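Plalloron Workshop Notes > Paper and Print > Old travel books and view photographs at home
Last revised Apr 20, 2026

These notes cover cloth-bound travel books of the later nineteenth century, folding maps, and loose or mounted view photographs of the kind sold to tourists. They assume a work table, ordinary hand tools and no fume extraction. Leather bindings with red rot, glass negatives and anything with active mold are outside their scope and should go to a conservator.

Work surface

Clear the table and wipe it with a barely damp cloth, then a dry one. Let it stand an hour before putting paper on it. Lay down a sheet of plain unprinted newsprint larger than the open book, and change it when it looks gray. Keep drinks, ink pens, adhesive tape and rubber bands on a different table. Pencils only, HB or softer.

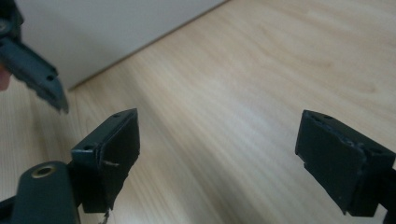 Wash and dry the hands thoroughly before starting. Cotton gloves are a poor choice for books, as they reduce grip and catch on torn edges. For photographic prints use close-fitting nitrile gloves, powder-free, and hold the print by two opposite edges. A print on a thin mount should be moved on a sheet of stiff card, slid under from the long side.

Surface cleaning, books

1. Hold the book closed, spine up, and brush dust off the top edge with a soft flat brush, working away from the spine.
2. Brush the fore edge and tail the same way.
3. Open the boards in turn to no more than 90 degrees, supported on foam or rolled towels, and brush out the gutter at each end.
4. Check plates for tissue guards. Leave a guard where it is unless it is stained through, in which case replace it with unbuffered tissue cut slightly under size.

Dry cleaning sponge (vulcanized rubber) may be used on margins and on plain cloth. Do not use it on gilt blocking or on penciled notes. A previous owner's route marked in pencil is part of the book. Test the cloth on the inside turn-in first, especially the greens and purples. Some green bookcloths of this date contain arsenic pigments. If a bright green cloth sheds color onto a white swab, stop, bag the book, wash hands and label the bag.

Surface cleaning, prints

Albumen prints have a fine layer of egg white over thin paper and take scratches easily. Use an air bulb only. No sponge, no eraser and no moisture on the image side. The back of the mount can be brushed. Captions and negative numbers written in the plate will read as part of the image, usually along the lower margin; copy them to your list exactly, including misspelled place names.

Folding maps

Open a folding map only as far as it goes without force. If a fold has split, do not close the split with tape of any kind, including tape sold as archival. Narrow strips of Japanese paper with wheat starch paste will hold most splits and can be taken off again with water. Apply to the back, dry under blotter and a light weight overnight. Test printed and hand-applied colors for bleeding before any paste goes near them.

Cloths and pouches

Lint-free cloth is for glass, loupes and frames. Keep it off paper. Store loupes in something soft with no metal zipper, and shake it out before use.

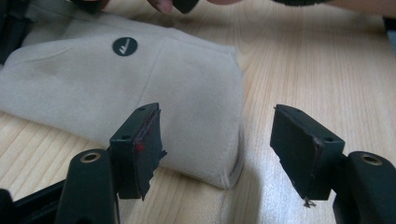

Suede-like pouch, folded.

Storage

Relative humidity should be steady. A setting of 40 percent suits a mixed shelf of books and prints, and a slow seasonal drift does less harm than daily swings. Avoid attics, basements and shelves on outside walls. Put a dial or digital hygrometer at shelf height and read it morning and evening through July, when most rooms are at their worst.

Shelve books upright with others of similar height. Large folios lie flat, two deep at most. Leave a gap behind the row for air.

Prints go in polyester sleeves or four-flap paper folders, one to a folder. Avoid PVC; a strong plastic smell is reason enough to reject a sleeve. Boxes should be acid-free and full enough that the contents do not slump. Write on the folder before the print goes in.

Numbering

Use one running number for everything, books and prints together, and do not reuse numbers. The Plallwood list, on which these notes are based, stands at 1,114 entries and has never been renumbered. Record title or caption, place, date or date range, maker if given, size in inches, and condition. "c. 1880-1900" is a perfectly good date. Put the number in soft pencil on the back of the mount near the lower left corner, or inside the rear board of a book.

Scanning

Scan prints flat at 600 dpi, 24-bit color, lid resting lightly. Bound plates should be photographed from above in a cradle. Save as TIFF and make smaller copies from that.

See also: Loose hinges; Foxing; Removing price stickers from dust jackets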